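Ticket 1349: Right finger late on thin packets
Opened by: Renji Tanabe
Status: waiting for parts

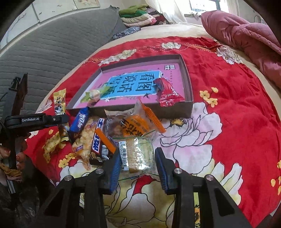 Problem

I compare two finger pads on the hand-held gripper, Skollby and Kang. The task is to take snack packets from a pile and put them in the cardboard tray. With the clear cake packet, the left pad touches first and the right finger stays a little apart. When I close more, the packet turns and I lose it. Wrapped candies do not have this problem.

Tried so far

1. Zeroed the jaw encoder again. No change.
2. Changed the Kang pads for Skollby pads. The packet turns less, but the right finger is still late.
3. Lowered the closing force from 90 to 37 in Flaveo. Now soft packets are not crushed, but chocolate bars slip.
4. Tightened the screws of the right linkage. Better for 20 minutes, then same as before.

Log line, repeated at each failed grasp:
WARN jaw_sync offset 764

Question to Stinport support

Is this offset in encoder ticks? The manual from July gives no unit. I also want to know if the right linkage can be ordered alone, without the motor.

Update, December 31, 2023
Support asks for the firmware version. Sent.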